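Zillach to reopen Salem dining room in September

Zillach, the family-run restaurant in Salem, will reopen its dining room in September after a change of ownership. Ileana Ardeleanu, who has run the kitchen for nine years, has bought the business from Mohcine El Fassi and will keep all 18 staff.

The new room seats 111, and lunch will be served from Wednesday to Sunday. The roast duck and the lamb stew stay on the menu - both at their present prices. 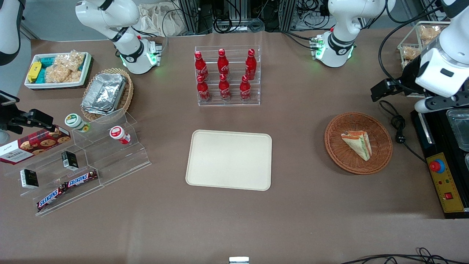
Bookings for groups of up to 18 open at noon on the first day of the month. Vouchers bought under the previous owner will be honoured.

"Our regulars asked for the same food and a few more tables," said Ms Ardeleanu. "They are getting both."

Press contact: Maritza Urrego, Zillach, Salem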